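Part-time match reporter, youth and reserve soccer

Starnier covers soccer below the top division, with most of our space given to youth tournaments and reserve leagues. We have been online for 4 seasons and publish match reports, player profiles and a weekly results page. We are looking for a reporter to cover the Ernden area, starting in November.

The job is mainly going to games and writing about them. You would cover 2 matches a week during the season, usually one under-18 game and one reserve game. Most are played at Ernden or at the Narnarden ground across the river, and you need to be able to get to both in the evening. Kickoff is normally at 7:15 p.m.

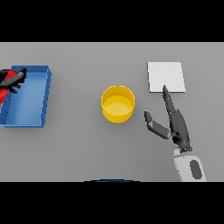 A blue tray on a gray tabletop.

A match report runs up to 1,000 words and is due by noon the day after the game. We want the score, the scorers and the lineups to be right before anything else. After that we want to know how the game was played, who stood out and what the coaches said. We don't publish player ratings for anyone under 18, and we don't print criticism of a young player's weight, size or schoolwork.

You will also help keep our player records up to date. These list appearances, goals, position and previous clubs for more than 190 players. It is slow work at the start of a season, when squads change every few days, and takes less time after that.

What we need from you:
Good knowledge of soccer, including formations and the offside rule as it is now applied
Clear, accurate writing in English
Some published work - a school paper or a personal blog is fine
Willingness to stand outside in bad weather

Spanish or Portuguese would help. Several families at the Mendonça academy prefer to be interviewed in one of them, and at present we have only one reporter who can do it.

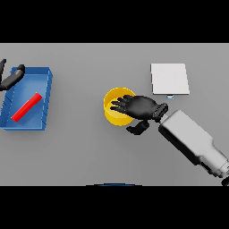
Do I need a journalism degree?
A degree is not required. We look at your writing samples first and your education second.

Pay is per report, with a separate hourly rate for work on the player records. Both rates are sent to everyone invited to interview. We pay for travel to away games and for parking at Narnarden. Press passes are arranged by the office, so please don't contact the clubs yourself.

You will report to Zuleica Lopes, our youth soccer editor. She edits all copy from the under-18 games and will go over your first few reports with you by phone.
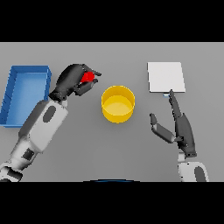
New reporters go to their first two games with someone from the desk. After that you will work alone, though an editor is on call until 11 p.m. on match nights for questions about names, late changes to the score or anything that happened off the field.

To apply, send a short letter and two writing samples to Zuleica Lopes through the contact form on this site. One sample should be a match report. If you don't have one, watch any full game and write it up in 600 words. Please say which evenings you can't work.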